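The man who wants his laundry folded

Delali Odoi has a rule about demonstrations, which is that she won't watch one standing up. "If I'm standing, I'm polite," she says. "If I'm sitting, I notice how long it takes."

So she sat, on an upturned crate in the ground floor of Angus Yule's house, and waited for two robot arms to deal with a bucket of cloth. I had asked the pair of them to talk to me together. Yule has been building his machine at home since last October. Odoi repaired packing equipment for a living before she retired, and she has been the project's most faithful critic. They have known each other for years and interrupt each other constantly.

Yule's aim is modest, at least when he says it quickly. He wants two arms that can take a piece of cloth out of a container, find a corner, find another corner, and fold it. He calls the project Dakska and doesn't say where the name comes from. The arms are secondhand, bought through a dealer called Havness that clears out closed labs. The control software is his own, on top of a free package called Skumano that he describes as "ninety percent wonderful."

"And the other ten percent is where you live," Odoi says.

I asked him why cloth, of all things. He could have started with blocks or cans.

"Blocks are solved," he said. "Or people think they are. I wanted something I'd care about if it worked. I hate folding. My wife hates folding. Everybody I've ever met hates folding."

Odoi doesn't hate folding. She told us so at some length. She folds with the radio on and regards it as the only quiet part of her week. Her real objection, though, is to the arithmetic. A sheet takes her less than a minute. The machine, on its better evenings, needs 12 times that, and a person has to be in the room.

"You haven't removed the chore," she told him. "You've given yourself a slower chore with a power supply."

Yule accepts this more cheerfully than I would. He has logged more than 1,000 attempts at the first step alone, the grab. He counts a grab as good if the gripper comes up holding one layer of one item. By that standard 612 were good. He says the number as if it were a decent one. I'm not sure it is. A person who picked up the right piece of washing that often would be asked whether they felt all right.

"But look at what the misses are," he said. "Half the time it gets two layers. It's not grabbing air anymore. In the winter it was grabbing air."

"It was grabbing the bucket," said Odoi.

"Twice."

The trouble with cloth is that it never sits the same way again. A can on a table looks like a can from most sides. A heap of white fabric has no front, and its edges look like its wrinkles. Yule tried colored sheets for a while and got better numbers, then went back to white and cream because he thought the colors were flattering him. I liked him for that. It is the sort of decision that doesn't get made when there is a sponsor to please.

There was one, briefly. A small firm called Darko offered to pay for parts in return for video. Yule made them a clip, and they asked if it could be sped up and the pauses taken out. He said no, and the parts stopped coming.

"It would have been a nice clip," he said. "It would have been a lie, but a nice one."

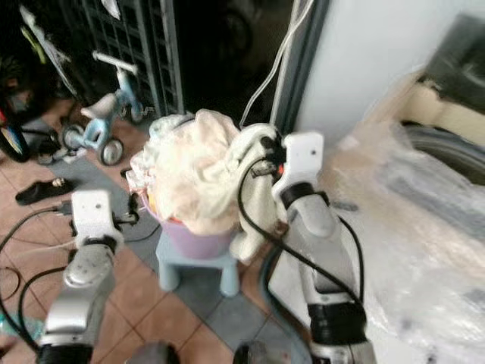 Odoi thinks he should narrow it down. Forget sheets, she says, and do dish towels, all one size, laid flat by a human hand. Yule says that if a human has laid the towel flat, the human may as well fold it. They have clearly had this argument before, and neither of them bothered to finish it for my benefit.

What would it take to convince her?

"A week," she said. "One week where he does his washing with it and doesn't help. No reaching in. I've seen him reach in."

"I reach in," Yule agreed. "I can't stand to watch it drop things."

He won't give a date for any of this. He has a new way of choosing where to grab, based on looking for shadows along the folds, and he wants to run it for a month before changing anything else. Odoi has agreed to keep the tally, on the grounds that he rounds up. She'll be bringing her own chair.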